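Week 4 notes: where is the gripper, really?

Okay, last time we got as far as camera calibration and I ran out of time on pose tracking, so let's pick it up there. You'll want your Wuvport logins handy because the homework is posted there.

We want the full pose of each hand-held gripper, six numbers, every time step. The tracker finds the corners of a square marker, we know how big the square is, and solving for the pose is the same PnP problem you did in homework 2 (yes, that one, sorry!). One flat marker is fine until you turn your wrist and it goes edge-on. Put markers on the faces of a cube and there's a much better chance that something useful faces the camera.
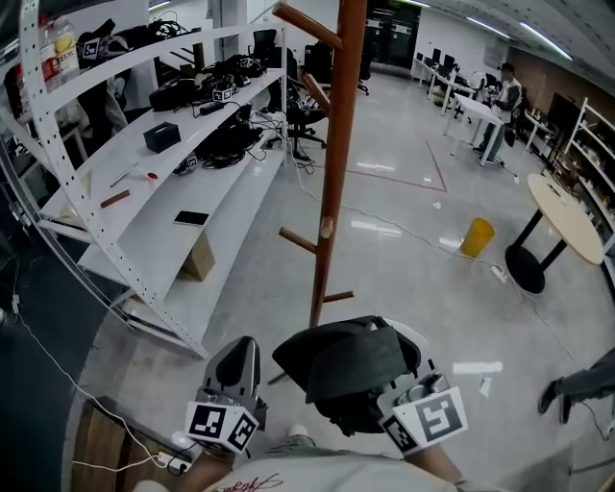 Fig. 4.1. Two hand-held grippers with marker cubes, seen from head height.

With two faces in view, please don't solve each one and average the answers. I did that for a whole December and the orientation jittered like crazy. Throw all eight corners into one solve, using the cube's own geometry, and it settles right down.

Then there's dropout. My rule in the Wescombe code: coast on the last velocity for up to 11 frames, then mark the pose invalid. Kha Ngô likes 20, and we still argue over it. Try both!

Homework: run the tracker on the 200-frame log and plot position error for each hand. Anything over 18 mm, tell me which corners went wrong. Bring plots to lab.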